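I got my hair cut last month by a woman who has been doing it for 22 years, and she spent most of the appointment telling me about the afternoon she lost to a form. She wanted to move her chair from one salon to another, four doors down the same street. Same scissors, same customers, same Yvonne Ellwood. The form wanted to know whether she was fit to hold a comb on the new premises.

I've been collecting stories like hers since July, mostly from people I already pay for things, and I've become a bit of a bore about licensing. My husband leaves the room. But stick with me, as I think it matters more than most of what we shout about at election time.

Start with the case for licences, which is a decent one. I don't want my gas boiler fitted by a man who watched two videos. If the person doing the job can blow up the house next door, then yes, please, let somebody check. I'd say the same for surgeons, pilots and whoever inspects the brakes on the school bus. What I can't get past is how far the idea has wandered from there (florists! in some places you've needed a licence to arrange flowers!) and how rarely anyone goes back to ask if it did any good.

Yvonne's paperwork cost her £110 and the best part of a week without bookings. The salon she was leaving, Meltside, got a letter asking if it had any objection. Think about that for a second. Her old boss was invited to comment on whether she should be allowed to compete with him. He's a nice man and he said no, go ahead. Plenty wouldn't.

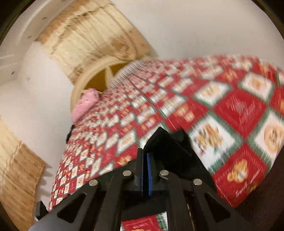 *Red Christmas wrapping paper.*

I asked her what she thought kept customers safe, and she looked at me in the mirror as if I'd asked what kept them dry. "If I burn someone's scalp, the whole street knows by teatime," she said. She has 300 regulars and most of them came through somebody else's recommendation. One bad perm does more to her than an inspector ever could, and it does it faster.

Then there's Siqueira, the bakery I go to on Saturdays, where the owner started out selling custard tarts from her kitchen. She reckons she couldn't do it now under the current rules. The kitchen she'd need would cost more than the tarts brought in for the first two years. She isn't against inspections, and told me so quite sharply when I got carried away. Her own are quick and sensible and once caught a fridge that was running warm. Her complaint is with the permission part, the asking before you've sold a single tart.

I did try to hear the other side. A chap at Vallik, which runs training courses for beauticians, gave me an hour on the phone and was very patient with me. He thinks standards would slide without compulsory certificates, and that customers can't judge a treatment until after they've had it. Fair point, that last one. I asked why the certificate couldn't be voluntary, so those who wanted the badge could go looking for it – and he said hardly anyone would sign up. I wrote that down and underlined it.

He also mentioned that the course used to be 64 hours and is now nearly double. Had there been a rash of injuries? He didn't know of one.

My neighbour swears by Nirnow, the app where you book odd-job people and leave a rating afterwards. I was snooty about it until my gutter came down. The fellow I picked had a long string of reviews, including a grumpy one about muddy boots, and he took his boots off at my door before I'd said hello. Ratings can be gamed, I know, and I wouldn't choose a heart surgeon that way. For gutters, it did me nicely.

So what would I change? I'd want every licence to come up for review every few years, with the people who like it having to show what harm it prevents. I'd stop existing businesses being asked about new ones. And I'd let hairdressers move four doors down by sending a postcard.

Yvonne is settled in now, by the way. The new place has better light and worse coffee, and I'm booked in again for the end of the month.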